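**Planning board › Collision scene**

## Plernley planner fails near open bin after adding liner to the scene

**asalian** – 9:40 am

Good morning all,

I am working on a two-arm cell which we call Caruso. The arms have parallel grippers and the task is simple on paper: pick up jars from the floor of the cell and drop them in a round bin which stands in the center. We use the Plernley planner for the arms and the Plumenent node for the point cloud.

Until last week the bin was only a cylinder in the collision scene, hollow, with the size of the rim. This was working well. Then we put a bag in the bin, and the bag is folded over the rim. Two times the fingers touched the bag during the release, so I decided to add the bag to the scene from the point cloud, with 5 mm voxels.

Since this change the planner does not find a path to the drop pose. I ran 66 requests during the night from the same recorded start states and all of them ended with this:

```
[plernley] request 66: START_OK
[plernley] request 66: GOAL_IN_COLLISION link=left_finger_b object=voxels
[plernley] request 66: gave up after 2 s
```

I have tried more padding and less padding, and also a longer timeout. The result is the same. What would you check first?

Ajith Salian

---

**mortenfelt** – 9:58 am

A longer timeout cannot help you. The goal itself is in collision, so the planner never starts to search. The 2 s is only the goal sampler that tries again and again.

Look at the cloud above the bin. I bet you have voxels floating inside the opening. Thin translucent plastic gives terrible depth.

---

**asalian** – 10:15 am

Thank you, you are right. I opened the voxel view and there is a kind of lid made of voxels across a part of the opening. It also changes from one cycle to the next.

Can I filter this in Plumenent? There is the `min_hits` parameter but I do not understand if it counts frames or points.

---

**doaa_r** – 10:31 am

It counts frames. But please be careful, because if you set it high you will also lose your jars. We have the same type of trouble in the Condthorpe cell: the jars there have see-through bodies, and only the lids give a stable cloud. With `min_hits: 5` the lids stay and the bodies are gone. The planner then believes that there is a small disk floating in the air and it moves a finger under it.

My advice is to take the bag out of the voxel layer completely. Make a mask for the bin region and replace it with a fixed shape.

---

**mortenfelt** – 10:44 am

I don't agree with the fixed shape. The bag moves every time somebody changes it. If you model it by hand, your scene is wrong the next morning and you have no warning about it. At least the cloud is measured.

Fix the filter, keep the data.

---

**doaa_r** – 11:02 am

Measured, yes, but measured wrong. A surface which is not there is worse than a shape that is a little too big. With a fixed shape I know the error and I can choose it.

Also, what is the damage if a finger touches a plastic bag? I would accept soft contact there and be strict with the metal rim.

---

**asalian** – 11:20 am

The damage is that the gripper pulls the bag up when it goes back. It happened to me only one time, but then the next jar went between the bag and the bin, and I had to stop the run.

I will try both ways this afternoon. For the fixed shape I am thinking of this:

```yaml
scene:
 bin:
 type: hollow_cylinder
 padding: rim_only
 liner:
 type: ring
 above_rim: true
 contact: forbidden
 mask:
 - region: bin_opening
 layer: voxels
 action: clear
```

Is it correct that the mask is applied before the voxels go to Plernley, and not after? The manual has both orders in two different chapters.

---

**doaa_r** – 11:26 am

Before. The second chapter is old, it describes the behavior from when the mask was inside the planner. I reported it in November.

One more thing. Do you plan the arms together or one after the other? If it is one after the other, the waiting arm is also in the cloud, and the self filter leaves crumbs of it near the cables. We had ghost voxels from a cable loop for a long time before I understood what they were.

---

**asalian** – 2:35 pm

One after the other at the moment. I attach the view from the fixed camera, so you see how close everything is. The start state is a typical one.

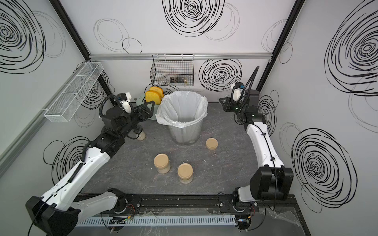

*Caruso cell, fixed camera. Bin with liner in the center, jars still on the floor.*

The result with the fixed ring and the mask: all requests with the left arm now find a path. With the right arm there are 3 start states which still fail, and the log says `START_IN_COLLISION` for the wrist. So it is a different problem from before.

---

**mortenfelt** – 2:50 pm

Look at the cable on the right gripper. It goes up in a loop and over the top. Does your self filter know about this loop? On the left arm I see the cable chain lying along the forearm, so there you are probably safe with the link shape. On the right side the loop is outside of every mesh.

Doaa called it before I did, to be fair.

---

**doaa_r** – 2:57 pm

Yes, exactly this. Add a capsule to the wrist link in the robot description, only for the filter and not for the collision check. Otherwise you lose a lot of free space above the bin.

I would look also at the jar under the left gripper. The gripper hides part of it, so in such a start state you cannot trust a fresh cloud for this jar. Do you keep the old estimate when the view is blocked?

---

**asalian** – 3:12 pm

No, I do not keep it. Each cycle starts from zero. I was thinking it is the cleaner way, but now I see that a hidden jar is simply free space for the planner.

Each arm has a camera above the wrist too, but I use these only for the grasp. Maybe I should merge them to the scene.

---

**mortenfelt** – 3:30 pm

Don't merge them yet. Three clouds of the same translucent jar, each wrong in its own way, and the calibration between the arms on top. Keep the last good pose with a short lifetime, and drop it when the gripper closes on something.

And I still say the fixed ring will bite you the first time the bag is changed. Put at least a check in the start routine – compare the highest point near the rim with the top of your ring, and stop if the bag is higher.

---

**doaa_r** – 3:38 pm

The check is a good idea, I have no problem with a check. It reads one number from the cloud and it does not send the whole noisy surface to the planner.

For the wrist cameras I would go the other way than Morten. With the lids so flat and matte you should get clean points on them from above. Use the wrist view only for the lid, fit a circle, and put a cylinder of known height under it. The bodies you never have to see.

---

**asalian** – 4:50 pm

A short update before I go home.

- The capsule on the right wrist is in, filter only. The three start states which failed are now passing.
- The ring and the mask stay for the moment. The check from mortenfelt is in the start routine and it stops the run correctly when I lift the bag by hand.
- The last good pose of a jar is kept until the gripper closes. I have not tested this enough to say something.
- The circle fit on the lid I will try next. Doaa, if you can share the fit from Condthorpe I would be thankful, also if the code is not nice.

I let the same 66 requests run again tonight, this time with the bag changed between two sets.

---

**doaa_r** – 5:04 pm

The code is not nice, but I will send it to you. Look at the inlier threshold before you run it, it was tuned for smaller lids.

– Doaa Radwan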